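Kitting robots get a rulebook of their own, and it fits on 20 pages

Anyone who has tried to get two robot arms to pack a parts kit the same way twice will want to read this one. Mukmont, the small automation group run by Gwenaël Hoarau, put out its first good practice guide for two-armed kitting on 3 August 2018, and it's free to download.

The guide covers a job that sounds simple and really isn't: picking circuit boards, solenoids and wire harnesses out of open bins and laying one set of them in a tray. Boards are stiff, solenoids roll, and harnesses do whatever they like. Until now most shops have written their own house rules, and those rules rarely match from one line to the next.

"We had three sites and three ideas of what a finished kit looked like," says Hoarau. "One of them counted a tray as done if the parts were in it at all, even upside down!"

Kitting with two arms, yellow bins and a paper-lined steel tray:

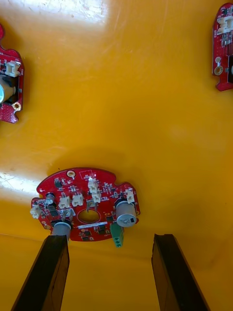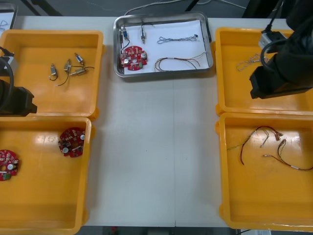
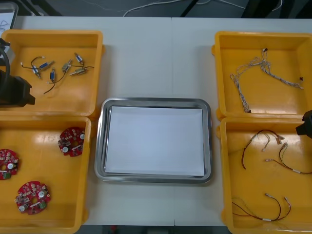
What the guide asks for

Most of the rules are about the table and the parts, and they're refreshingly plain. Each bin holds one kind of part. The kit tray gets a fresh paper liner at the start of a shift. Boards are gripped by the outline and never by a connector or a capacitor. Harnesses are lifted near the middle of the bundle, slowly, and put down before the arm lets go (dropping one from a height is listed as a fault, even if it lands in the right spot).

There's a good section on shared space too. Only one arm may be over the kit tray at a time, and the other waits on its own side of the table. If a pick fails 3 times, the arm backs off and calls a person over.

Sibel Saraç, who runs the test floor at Hinrichs, tried a draft in June across 400 kits and sent back a long list of notes. Her favorite change is the one on loose leads. The draft treated a solenoid as a tidy little cylinder, and she asked for the wires to count as part of it, so that a lead hanging over the tray rim now means the part hasn't been placed.

"It's the kind of thing you only write down after you've snagged one," she says.

Prosex and Govau have both said they'll try the guide on their own lines this year. Mukmont wants results from 2000 kits before it starts on a second edition, and comments are open to everyone, including people who pack kits by hand.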